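Demonstration collection (robot learning)

14 shares | 3 comments

Demonstration collection is the gathering of recorded examples from which a robot learns to do a task. Each example is called a demonstration or an episode. It contains the pictures from one or more cameras together with the positions of the arm joints and the gripper at every moment. A learning system is later trained to produce similar movements when it receives similar pictures. The method is used mostly for work with small objects, where it is difficult to write the rules of motion by hand.

Methods

In the most common method, a person moves a leader arm, and a second arm, the follower, repeats the same motion. In another method the person holds the robot by its links and guides it directly, which is called kinesthetic teaching. Hand controllers are also used. The leader and follower method is preferred in small laboratories, as the hands of the person stay outside the camera view and the parts can be printed and repaired in the same room.

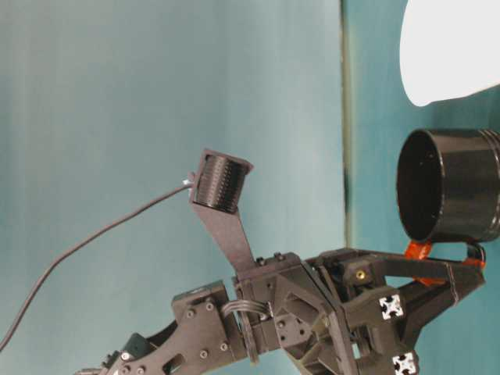
A recording session is normally divided into blocks. In the Tamuno collection, a block has 10 episodes of the same task, and after each block the start positions of the objects are changed. The operator then takes a rest, for a tired operator makes slower and less regular movements, and the system learns these also. An episode begins with the arm in its home position and ends when the operator presses a pedal. Episodes which contain a mistake are marked with a label. Some groups delete them, while other groups keep them if the operator corrected the mistake in the same episode.

Cameras

Most collections use at least two points of view. A fixed camera beside or above the workspace shows the arm and the place of the objects. A wrist camera moves together with the gripper and shows the last centimeters before contact, where the fixed camera is often blocked by the arm itself. The two recordings must have the same clock. In the Wuvent recording software, an episode is refused when the difference between cameras is more than 100 milliseconds.

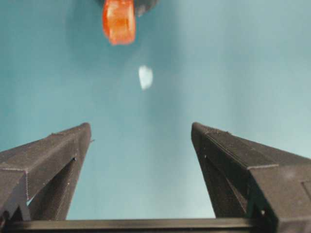
View between the two gripper fingers, with a teal surface behind them.

Size and quality

There is no fixed rule for the number of episodes. The first public version of the Tamuno collection had 302 episodes, of which 100 were of one task, the placing of a cup. The Etent group trained one system on all the episodes and another only on the cup episodes, and published both results without choosing between them. Variety in the start positions is commonly considered more important than the total number. Light is a further question, and many operators keep the same lamps during a whole collection and change them only in a separate test set.

File formats

Episodes are stored as video files with a table of joint values. The Flomosari format keeps one folder for each episode, and the task is written in a short sentence in a text file. Older Tamuno episodes have no such sentence and must be converted before use.

Last changed: Saturday, May 1, 2021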